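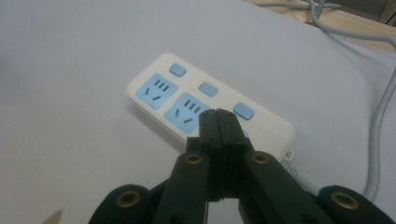 White power strip, light blue sockets.

About Cingate

Hi, I'm Nana Adjei, and I run Cingate, a small news site about immigration policy and immigration courts. If you landed here from a search, welcome! This page is a bit long (I get told that a lot), so feel free to skip down to the part on how to reach us.

I started writing about this stuff after years of working as a paralegal in a law office in Wumbei, where I filled out more forms than I care to remember. People would come in holding a letter from the government and ask me what it meant, and half the time the news they'd been reading made it harder to understand. They knew all about the shouting on TV. They didn't know what a master calendar hearing was, or why their cousin's case had a date and theirs didn't. So I began sending out an email explaining one thing each week, in plain words, and people forwarded it, and then strangers started writing back with questions I couldn't answer without picking up the phone. That email turned into Cingate.

What we cover

Mostly courts, visas, asylum rules, work permits and the bills in Congress that would change any of them. We like the dull middle part of the story, the months between a big announcement and the day it reaches somebody's mailbox. When a new rule comes out, we read it (yes, the footnotes too) and write up what changes, who it touches and when it kicks in. When a lawsuit puts that rule on hold, we go back and update the same article, with a note at the top saying what's different, so you don't end up with two pages telling you opposite things.

We also do a fair amount on local government. County jail contracts, city ID cards, school enrollment, that sort of thing. Selorm Annan goes to more county meetings than anyone I know and has strong feelings about which buildings have decent coffee.

Our readers come from all over the map politically, and I love that. Some want a lot less immigration and some want a lot more, and I hear from both camps before breakfast. We don't endorse candidates and we don't tell you how to vote. We do print letters, including the ones that say I've got it all wrong.

Who we are

There are 5 of us. I edit, write the weekly email and pay the bills. Esi Sulemana covers the courts and has a law degree she says she is still recovering from. Selorm has the local beat. Tõnu Kļaviņa built the website and looks after Sternedex, our searchable list of policy memos and court decisions, which started life as a messy spreadsheet and now holds almost 1,000 documents. You can search it by agency, by topic or by year, and it's free. Mansa Bawa handles reader mail, fixes my commas and puts together the print edition.

Oh, the print edition! We publish 6 issues a year, printed by Prastar, and we run off 1,000 copies each time. They go to libraries, churches, legal aid waiting rooms and a handful of barbershops. The February issue is always the glossary issue, and it's the one people ask for most. If you'd like a stack for your own place, write to Mansa and tell her how many you can use.

How we pay for it

Reader subscriptions cover most of it, and a few ads in the print edition cover the rest. We don't take money from campaigns, political parties or companies that run detention centers. Advertisers don't see articles before they're published. Everything on the site is free to read, and paying subscribers get the print edition mailed to them plus my undying affection.

When we mess up

It happens. We put corrections at the top of the article and keep a running list on the corrections page, going all the way back to our first year. If you spot something, please tell us, even if it's small. A wrong filing fee or an old form number can cause somebody real trouble.

One thing we can't do

We can't give you legal advice, and I'm sorry, I know that's frustrating when you have a letter in your hand and a deadline coming. Please talk to a licensed immigration attorney or an accredited representative. Our Find Help page lists places with free or low-cost help, sorted by state.

Getting in touch

Use the contact form for tips, letters and print orders. Please don't put your case number or other private details in it. If you have something sensitive to share, just say you'd like a call and Esi will get back to you. Teachers are welcome to copy our explainers for class, as long as our name stays on them.

Page last updated 11 June 2026.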